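**Cokthorpe manatee rescue and rehabilitation: progress report, April**

Prepared for the Lis Fund by Maja Tokarz

Two orphaned calves remained in care through the reporting period. The larger, registered as Pilinel, reached 42 kg at the last weighing and takes formula from a fixed bottle four times a day. The smaller calf lost weight in the first two weeks after transfer from Clitholm. Its feeding interval was cut to three hours, including the overnight feeds, and its weight has been stable since.

Formula consumption was 658 liters, against a budget of 2,000 liters for the full grant year. Filter media in the main pool was replaced. The second circulation pump is still on order, and the supplier has moved delivery back once.
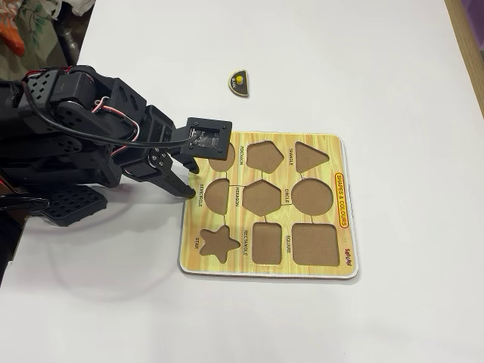

The school program received 107 visitors, most in class groups from the lagoon villages. Sessions last 50 minutes and cover calf identification, boat speed limits and how to report a stranding. For children under six the talk is replaced by table work. A wooden shape-sorting board like the one on the white table is suitable for this age group, and four more are requested under the materials line. Older groups use the printed lagoon map, which needs a new edition with the revised no-wake zones.

Open items:

- Veterinary import permit for the replacement ultrasound probe: submitted, no reply.
- Shade cover over the quarantine pool: posts set, fabric not yet fitted.
- Night feeding staff: one position vacant.

No change to the approved budget total is requested. An underspend on fuel will be moved to formula if the Fund agrees in writing before the next payment.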